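We use cookies to remember your settings. By carrying on you agree to our cookie notice. Accept | Manage

Letter blocks and the word tray: do they earn their shelf space?
Speaker notes, Omthorpe early reading afternoon, August 11, 2020

Start without slides. Ask who has a box of letter blocks in the cupboard. Then ask who has used it since June. Wait for the second answer.

My position, so they know where I stand: I'm not against blocks. I am against paying for a catalogue's promises. Ploline's leaflet says a child who builds words by hand "learns to read twice over". I have read it several times and still don't know what it means.

First point is the table. Clear it properly before the blocks come out. I used to put down the whole box and call it choice, and what I got was towers. A pale, plain surface does more for a small tile than any printed mat I've been sold.

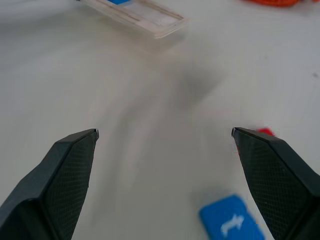
Pale tabletop, one bit of red just showing.

Say something here on colour. Plenty of sets use red for one kind of letter and blue for another, usually vowels and consonants. Check your own set before you teach that rule, and check it with every letter out. I have seen good teachers explain a code the box didn't follow.

Second point, the tray. Kurent sell theirs as the clever part, and I was ready to dislike it. I still think the price is silly. But a slot does give a child a line to work along, and the letters stay side by side long enough to be read. Two in, then stop and sound them.
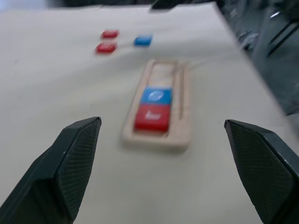
The gap after the last letter is worth some time. Children ask what goes there, and you can let them ask. Don't fill it for them. I'd also like someone to show me that this works better than a pencil line on paper. Ochoa's report claims a gain after 30 sessions, with no comparison group that I could find. (Pause. Someone usually objects. Take it now, not at the end.)

Third point, how few letters you need. Three will do for a first go. With b, o and t you can talk about "bot", or "tob", which is nonsense and gets a better laugh. Nonsense words are a fair test of whether they're sounding out or guessing.
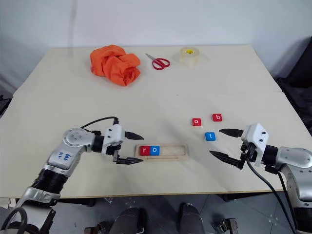

Letters o, b and t beside the tray, with cloth, scissors and tape along the back.

Money, briefly. If the budget is 200 pounds, buy one plain set and spend the rest on books. I'd want 40 decent picture books before a second tray.

Hand round the sample set. Get it back before tea.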